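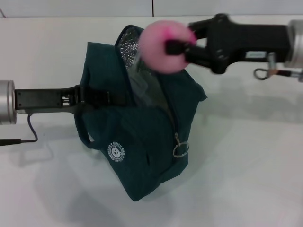 Packing Exercise: Procedure for Student Teams

The packing exercise is part of the Flallis student robotics course. Each team teaches a two-arm station to place objects in a fabric lunch bag using recorded demonstrations. Teams should complete the Escobedo safety module before reserving a station.

Step 1. Set the bag upright on the white table and open the zipper. One arm steadies the bag while the other carries the object.

Step 2. Arrange the objects beside the bag. A banana, a lidded food container and the round pink ball form a suitable set - hard and soft items should both be included.

Step 3. Bring the open gripper in from the side, with one finger above the ball and one low against it. Close slowly, and stop as soon as the ball is held.
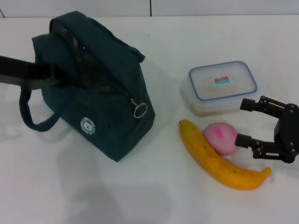

A student on the Zitia team commented that closing at full speed had pushed soft objects away in several trials, and asked whether a slower setting was permitted. It is permitted, and should be noted in the Plivow log.

Step 4. Lift the object over the opening before lowering it. Release only when it is inside the bag.

Step 5. Repeat until 100 demonstrations have been saved. Teams of 3 rotate operators after every 9 runs. Submit the log by the end of October.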